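Prüfliste Pilgerhaus Wolta, Rundgang am 13. Januar 2024
Geprüft von: Csenge Borbély

Fluchtweg zum Klosterhof: frei.
Treppe zum Schrein, 75 Stufen: Geländer oben locker, bitte bald befestigen.
Feuerlöscher: 12 Stück vorhanden, Plomben in Ordnung.
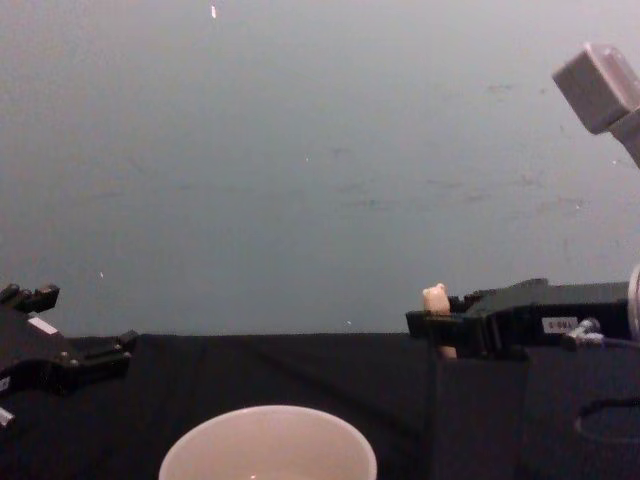
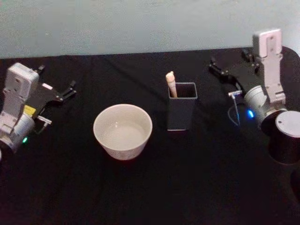 Gebetsraum: zugelassen für bis zu 20 Personen. Schild fehlt noch an der Tür.
Butterlampen: stehen zu nahe bei dem Vorhang. Ich habe es dem Empfang gesagt.
Notlicht im Gang: geht nicht, Batterie ist bei Skomar bestellt.
Nächste Prüfung: Oktober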